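Flendby revises receiving procedure for small parcels

Number stickers now applied on arrival; cartons and mailing bags logged in one sequence

Flendby, the parcel receiving and storage service operated by Colleveo, has revised its procedure for handling small parcels at its customer counters. The change took effect in May and applies to all cartons and mailing bags with a mass of 10 kg or less.

Under the revised procedure, the carrier's shipping label stays in place and is treated as the transport record only. Counter staff apply a separate number sticker when a parcel is accepted, and that number is used for shelving, retrieval and release. Stickers on cartons go on a side face, clear of the shipping label, so that the number can be read at shelf height without lifting the carton.

Cartons and mailing bags were previously logged in two separate sequences. They now share one, held in the Kernex inventory register. Parcels are stored for seven days at no charge, after which a daily storage fee applies.

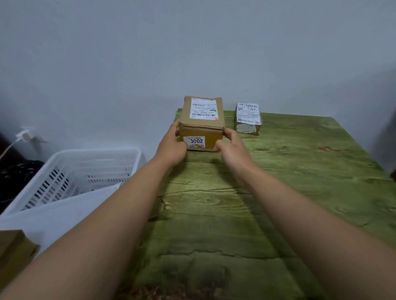

A cardboard carton with number sticker 3002 on its front face and a shipping label on top. A parcel in a plastic mailing bag stands to the right.

Each item is handled on a flat table before shelving. Staff check the seams and corners of cartons, and the closure of mailing bags. Worn edges are accepted where the carton remains closed and holds its shape. Open seams, punctures and unreadable labels are noted in the register and the recipient is notified — normally within 60 minutes of acceptance.

Mailing bags are shelved label outward and are not stacked under cartons. Recipients collecting a parcel should quote the sticker number from their arrival notice; the carrier's tracking number will still be accepted as a secondary reference.

The procedure was trialled at the Suwannarat counter, where over 60 parcels a day were processed during the trial. Fees and opening hours at all counters are unchanged.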